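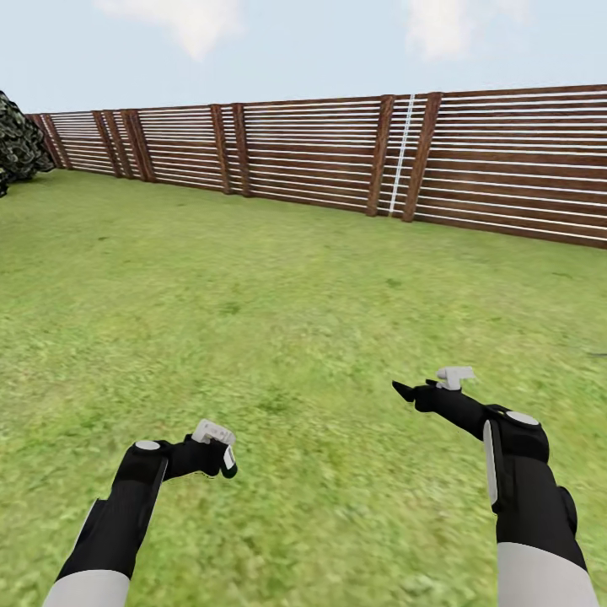
Drurnorham passes new fence and yard rules, 3 changes for homeowners

9/16/25

DRURNORHAM – Town council voted last night to loosen the rules on backyard fences and lawns. Vote was 6 to 2. New rules kick in December 1.

The old code dates back to when most lots on the east side were still farmland. It capped backyard fences at five feet and made owners file for a permit even to swap out a few rotten boards. Complaints have been piling up for years, most of them from the streets behind Barbier Avenue, where the yards back right up to the truck route.

What changes:

Height. Backyard fences can now go up to 8 feet, up from five. Front yards stay at four. Corner lots are still a mess – anything within 15 feet of the intersection has to be low enough for drivers to see over, and the town engineer gets the final say.

Repairs. No permit needed if you are replacing less than half of a fence with the same material, same height, same spot. Owners used to pay $45 each time and wait up to six weeks.

Lawns. Grass limit goes from six inches to ten. Clover and native plantings are allowed in back yards with no paperwork. Front yards need a one-page form, free, at the counter in town hall.

Paraskevi Gavalas, who has lived on Flutari Lane since 1998, spoke first during public comment. She got a violation notice last spring after fixing storm damage along her back line.

"I put up the same boards in the same holes," she told the council. "Then I get a letter says I built an illegal fence. It was up for twenty years."

Her fine was dropped in July. She asked whether other people who paid would get thier money back. Town attorney said no, not under this ordinance, but the council could take it up seperately. No date set for that.

Not everybody was happy. Two residents from the Zesgate subdivision said taller fences would close off the walking path that runs behind their homes and make it dark in winter. One asked for a carve-out along the path. Council talked about it for a good half hour, then voted it down. Zesgate's own homeowners association can still set a lower limit inside the subdivision, and the town will not step in on that either way.

The two no votes both came from members who wanted the grass rule split off and voted on by itself. Ten inches is too high next to a sidewalk, one said, and the town will end up fielding calls about ticks all summer. Public works said it mows on a two-week schedule and does not plan to change it.

Cost to the town is small. Permit fees for fence repairs brought in just under $4,000 last year, and the clerk's office said processing them ate up most of that. The inspector's hours will be shifted to drainage complaints, which are backed up to May.

A few things that stay the same. Barbed wire is still out in residential zones. The finished side still has to face the neighbor or the street. Pool fences fall under state code and nothing in last nights vote touches them – if you have a pool, call before you build. Property lines are on the owner. The town does not do surveys and will not settle a dispute over where the line is.

Fences that were over height before the vote but are under the new limit become legal on December 1, no action needed. Open violation notices for those will be closed out. Owners with a hearing already on the calendar should get a letter in the mail. If it hasn't shown up by the end of next month, call the clerk.

Anyone wanting to build between now and December still goes by the old rules. That includes the permit and the fee. Asked if people could file early under the new limit, the building inspector said wait.

Council also approved a new culvert on Barbier Avenue and pushed the vote on leaf pickup to the next meeting. Residents on the north side had asked for a second pickup, after last year's single round left piles in the gutters into the new year. Public works is pricing out a rental truck.

Full text of the fence ordinance is posted outside the clerk's office and at the library front desk. Copies are 10 cents a page. The clerk's window is open until 4 p.m., closed noon to one for lunch.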